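The Third Socket

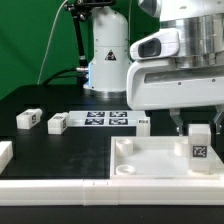
The cell at the Jillell workshop, with the marked block standing in the tray.

The offset was 2,002 microns and it had not changed in three nights.

Angus Ngata wrote the number in the log, under the same number from the night before, and went to find the kettle. The workshop at Jillell closed to members at ten. He had a key on the condition that he shut off the compressor and did not run the laser cutter alone. The heating went off with the members. In February this meant a coat and a hat, and gloves with the fingertips removed.

The job was simple to state. A block stood in a tray. The gripper would pick up the block, turn it, and set it down on a socket. The marker on the face of the block told the software where the block was, and the markers on the flat board told the software where the table was. Everything else was subtraction.

The subtraction came out wrong by two millimeters in one direction, every time, and only at the third socket. The other two were fine.

"A constant error is a gift," Glenys Sheehan had told him when he first showed her the log. She had spent most of her working life setting up packaging lines for Evham and she kept the bench nearest the door. "If it wandered, I'd tell you to sell the thing."

He had since checked the board. He had measured it with calipers, edge to edge and marker to marker, and compared the results with the file it was printed from. He had reprinted the marker for the block at full scale. He had loosened the finger mounts and tightened them again in a crossed pattern, a quarter turn at a time. He had run the calibration routine with the lights on, then with half the lights on. Each change cost him an evening, and each evening ended with the same entry.

The kettle clicked off. He carried the cup back and stood it on the shelf, outside the reach of the arm, where a strip of yellow tape said NO CUPS in Glenys's handwriting. Then he moved it farther along.

At 11:40 he started another run. The arm went to the first socket and stopped where it should. It went to the second socket and stopped where it should. It went to the third and stopped two millimeters toward the wall, and waited for him to confirm.

He did not confirm. He sat down on the stool and opened the file for the tray.

The tray was not his. Shona Pryor had drawn it the previous year, for a project called Ellery that was supposed to sort seed samples and never did. She had moved to Skirkent and left him the files in a folder with her initials. He had printed the tray from the newest version and typed the socket positions in from her notes. He opened the notes again and put them next to the drawing. They agreed. He had checked that on the first night.

He scrolled back through the older versions. There were more of them than he remembered. In the fourth, the third socket was in a different place. In the fifth it had been moved two millimeters, and beside the new dimension Shona had typed: clears finger, see A.

There was no A in the folder.

It was late to call anyone. He sent a message and expected the answer in the morning. The phone rang before he had put it down.

"You're still on the tray," Shona said.

"Third socket. What's A?"

"Approach. The right finger used to touch the block next to it on the way down, so I moved the socket. Then Martim put a correction in the motion file so we wouldn't have to print another tray that week. Then I printed another tray." She paused. "Did you take the motion file too?"

"I took everything."

"Then you have the fix twice."

He found it on line 774, below a long block of disused settings. It was one number, 2.002, with no comment. Martim Sampaio had measured the correction from a print and entered every digit the software gave him.

"Why the last two?" Angus said.

"The last two what?"

"The two thousandths of a millimeter. The plastic moves more than that when the door opens."

"You'd have to ask Martim," she said. "How's the heating?"

"Off."

"Good night, Angus."

He put a comment mark in front of line 774 and typed his initials and the reason after it. He saved the file under a new version number. He walked once around the table, looked at the cables, and put his thumb on the stop button.

The arm went to the first socket, and to the second. At the third it stopped, and waited for him to confirm.

He bent down until his eyes were level with the rail, and looked along the tray for a while before he pressed the key.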